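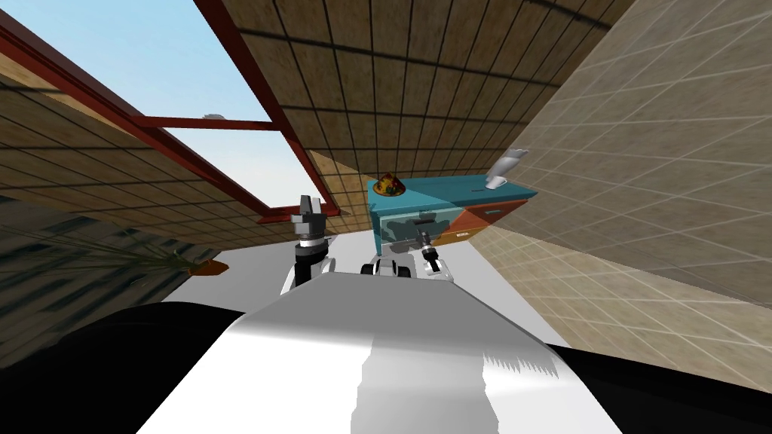 Teleop day 7, quick notes before I forget everything. Finally got the sim kitchen talking to both controllers at once, so I can drive the left and right arm together instead of parking one and swapping. Big deal for me. The task is opening the teal cabinet, the one with the dark glass front, and I've been leaving the fruit bowl and the white pitcher up on top of it in every run because Cúc wants demos with clutter in them. Fine. Clutter it is.

Numbers so far. 104 demos saved, roughly half of them worth keeping. Goal is 743, which is what Kornél put in the plan and I have never gotten a straight answer on where that came from. He says it's the number that fit on the drive. Ok.

Stuff I learned today, no order:

Slow down on the approach. I keep rushing the last few inches and then fishing for the handle, and all that fishing goes in the data. Thịnh Võ trained on my first batch and the policy fishes too. Very faithfully. Kind of embarassing to watch yourself in a robot like that.

Head tilt. My headset drives the robot's view, so if I slouch, the room slouches. After lunch I'm basically looking at the ceiling tiles. Recenter before every run!! I put a sticky note on the monitor and it has helped a little.

Grip button is still all or nothing. Prindon build was supposed to fix it, didn't. Quang Vũ has a patch that maps the trigger to finger width, going to try it tomorow if he pushes it tonight.

Wrist angle matters way more than I figured. Come at a thin handle flat and the fingers just skate off. Roll the wrist first, then move in. I was doing both at the same time, which feels natural with your own hand and is awful through a controller.

Don't save a demo you had to think about. If I stop in the middle to figure out what to do next, the arm just hangs there, and then the policy learns to hang there. Toss it, reset, go again. Takes 2 seconds to reset. I was being stingy about it all week and I should not have been.

Open question for anybody doing this: do you keep recoveries? Like you miss the handle, back off, get it the second time. Thịnh Quách says keep them, they're the best ones, the thing has to see how to get out of trouble. Kornél says filter. I've been tagging them and dumping them in their own folder until those two settle it. Leaning toward keep.

Also my thumbs hurt. Somebody at Erkerix told me they do 20 minute blocks and then swap drivers, we have one driver and it's me.

Tomorrow: Quang's patch, the drawer, maybe moving the start pose back a bit so the right arm isn't so close in when the run begins. More later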